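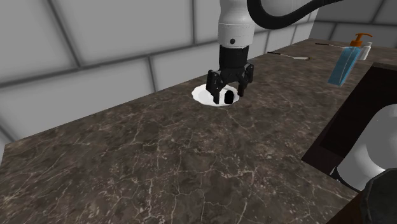
Small bathrooms are among the most frequently renovated rooms in the older housing of Weltetstead, and they are also the rooms in which storage is most often planned last. The Zikutside Housing Trust, which manages 2,074 apartments in the district, reviewed its renovation standards over the past year and has now published new guidance for residents and contractors. Much of it concerns the counter. A dark marble countertop remains a popular choice, and the guidance permits it, provided that the stone is sealed before the basin is fitted and again once a year.

Most apartments in the Ellis buildings were completed with a single shelf and a mirror. Residents have since added cabinets of their own, often fixed to walls that were not built to carry them. Under the new standards, any cabinet weighing more than 149 pounds when full must stand on the floor. Lighter units may be hung, but only from the masonry wall.

Ventilation receives a chapter to itself. Fans installed before the Prorkstead works are to be replaced in order of age, beginning with the top floors. Residents will receive written notice seven days before a visit and are asked to clear the area under the ceiling vent.

The Trust has set aside no separate fund for decorative finishes. Tile, paint and stone remain the choice and the expense of the resident, subject to approval of the color schedule for shared corridors. Applications opened on Jan 2, 2023, and forms are available at the Zikutside office during regular hours.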